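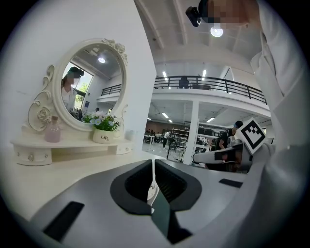

A white vanity with an oval mirror, a shelf for small objects and two shallow drawers.

Vanity (furniture)

A vanity, also called a dressing table or vanity table, is a piece of bedroom or dressing room furniture used for grooming, applying makeup and storing small personal articles. It normally combines a mirror with a flat surface and one or more drawers. In American usage the word may also refer to a bathroom cabinet fitted with a sink, which is treated separately.

Form

The mirror is the defining part of a vanity. It may be fixed to the back of the table, hung on pivots so that it can be tilted, or divided into three hinged panels. Oval mirrors are common on pieces made in a romantic or revival style, where the frame often carries carved roses, scrolls or leaves. Drawers are usually shallow, as they are meant for combs, brushes and jewelry. Knobs may be made of wood, metal, ceramic or cut glass, and crystal-like knobs are frequently paired with a white or cream finish.

Many models have a narrow shelf directly below the mirror. It keeps perfume bottles and other small items within reach and leaves the main surface clear. The shelf is also used for display, most often for a small vase or a pot of artificial flowers.

Placement

Vanities are generally set against a wall near a window, so that daylight falls on the face of the user. In open-plan homes and lofts they may stand in a shared room, where the mirror also serves to reflect light from the opposite side. Satish Dubey, in a survey of 36 furnished apartments, recorded seven vanities placed outside the bedroom — most of them in rooms with a mezzanine.

Care

Painted frames are dusted with a soft, dry brush, which reaches into the carving without lifting the finish. Glass cleaner is applied to the cloth and kept off the frame, where liquid can collect behind the mirror. Loose knobs are tightened from inside the drawer.

See also

Cheval glass
Chest of drawers
Mirror
Washstand

This article was last reviewed by Manju Vashisht on January 29, 2019.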